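Ticket 658
Site: Pelano, front room
Unit: Arm 3, task set "Fakir"
Opened by: Yesenia Carhuamaca, floor operations
Status: Monitoring
Priority: Normal

Reported problem
Arm stops with a position hold during the approach to the cabinet. No fault code on the operator panel, only "waiting for confirm." Staff press confirm, the arm continues, and the hold returns on a later cycle. The morning shift logged 12 holds before noon.

Impact
Before the arm went in, two people on each shift did the pick and put-away work by hand. One of them now covers the front desk and the other stays within reach of the panel. With holds at this rate the panel person cannot leave, and the desk has no relief for breaks. Staff are also confirming without looking, which the Grevaneo safety sheet does not allow.

Log

08:40 Restarted controller. Hold returned on the fifth cycle.

09:15 Checked gripper cable for snagging at full reach. Moved the arm through the path by hand in free-drive. No pull felt at the wrist.

09:50 Compared taught points with the March backup. Approach point matches. Retract point is 5 mm lower than in the backup. Change was made from the panel under the shared login, so no name is attached.

10:30 Asked both shifts about the retract point. Evening shift had lowered it to shorten the cycle. They were not told that the slow zone starts at that height. Nothing in the handover notes mentions it either.

11:20 Restored retract point from backup. Left speed unchanged.

13:05 Ran the task for an hour with the panel person at the desk. One hold, cleared at the panel after a visual check.

14:10 Steso support called back. They think the remaining hold comes from the confirm timeout, currently 3 seconds. Recommended value is higher but they want our cycle log first. Sent.

Changes requested
Separate panel logins for each shift.
Point edits locked to shift leads. Evening shift objects, as their lead is often at the other site. Open.
Handover sheet gets a line for taught point changes.
Break relief to be put back on the schedule until the hold count stays at zero for a full shift. Approved.

Next action
Wait for Steso on the timeout value. Do not edit it locally. Yesenia to keep the paper count of holds by the panel.

Attachment 1
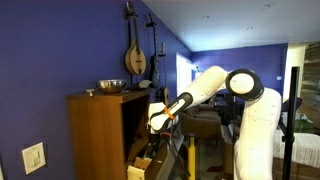

Arm 3 at the cabinet, gripper above the open box.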